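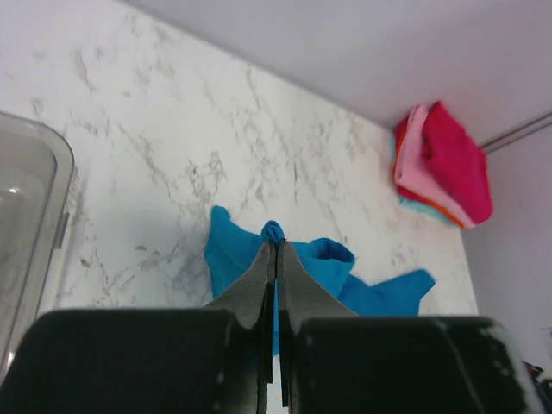
A gripper holding a blue cloth, with folded cloths stacked in the corner behind it.

The Wustonbridge Practice, formally the Wustonbridge Practice for Reporting Cloth Handling by Robot Arms, is a voluntary set of rules for running and reporting tests in which robot arms pick up, spread or fold fabric. It was drafted by Jihad Aoun and published on 10 Sep 2018. It has 13 clauses, of which three deal with safety and the rest with what a lab should write down. No outside body certifies it, and a lab that says it follows the Practice is taking its own word for it.

Background

Before the Practice, results in cloth handling were hard to compare. One lab would call a towel folded when its corners met; another was content if the thing ended up smaller than it started. Fabric makes this worse than it is with rigid parts. A block put down on a table has a position and an angle, while a dropped cloth can lie in more ways than anyone is going to list. Reports from the period often gave a success rate and little else.

Main provisions

Clause 2 asks that the starting state of the cloth be recorded before each trial. "Crumpled" is not accepted as a full record, though the Practice never says what a full record would be. Clause 4 sets the number of trials at 100 for any published success rate, with failed grasps counted in the total. Clause 5 bars the operator from straightening the fabric by hand once a trial has begun. If that happens the trial is a failure, whatever the cloth looks like at the end.

Clause 7 covers the work surface. Its color and pattern must be stated, on the grounds that a blue cloth on pale marbling is an easier thing for a vision system to find than a white one would be. Other items within reach of the arms must be listed too, including bins and any pile of folded fabric. Critics have noted that the clause asks for a list and stops there - a crowded bench is as acceptable as a bare one. 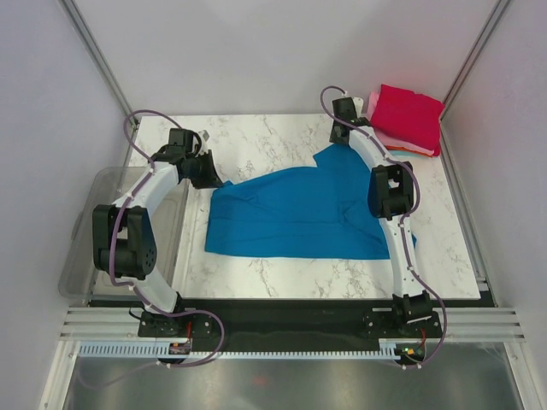 Two-arm workcell with a blue cloth on a marble-patterned board.

Two-arm cells

Cells with two arms fall under clauses 9 to 11. Both arms must stop on a single command, and their shared reach must be marked on a drawing kept with the cell. Cables running outside the links are allowed if they stay clear of the grippers through the whole range of motion. How much clearance is enough was left to "the judgment of the user," a phrase that has drawn more complaints than any other in the text.

Use and criticism

Kurard and Nassar, both makers of small arms, cite the Practice in their manuals. Neither has published the trial records it calls for. A review by the Staluritz test group looked at 26 reports claiming to follow the Practice and found that most left out the starting state, the one item that clause 2 makes mandatory. Aoun replied that the rules were meant as a floor for honest reporting. The review's authors answered that a floor no one checks does little to hold anything up, and asked for raw video of every trial to be released. That request has not been adopted.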